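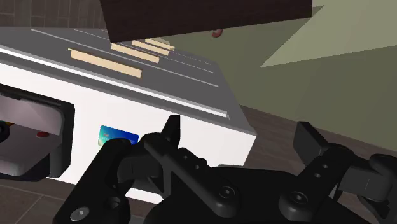
Arm stops dead above the table in sim, every time

Posted Tue 8 January in Fenden Help, Simulation

Hi all. I'm running pick tasks in Fenden and the arm keeps quitting on me. It gets to the spot over the table, I send the close command, and the whole thing locks up with fault 231 (gripper timeout). Resetting clears it for one try and then it's back. I bumped the timeout up, reinstalled the Tarora plugin, even made a new project — same thing. It ran fine on the last version. What am I missing?

Clollow 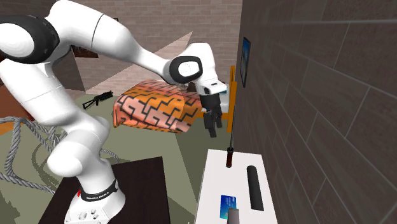 Fault 231 nearly drove me up the wall too, so I feel for you! The message talks about a timeout, but on my setup it was the collision shapes. After the update, Fenden had swapped my tall, skinny objects for one fat box each. Your layout has that upright tool with the long thin black shaft directly below the gripper, and I'd bet its box is way wider than what you see on screen. The fingers try to close, hit something invisible, and the controller gives up. Turn on the collision view and look. If there's a big block there, switch that object to "mesh" and rerun. Also put your timeout back where it was, or a real jam will sit there pushing for ages before it trips.

Gaurav Dwivedi

Had this on build 441. Went back a version and it stopped. Never looked into it.

Treloar

Seconding the collision view, but check the fingers as well — mine had lost their own shapes in the update and I spent 13 runs blaming the table. And please don't just switch the fault off, especially if this code ever goes near a real arm.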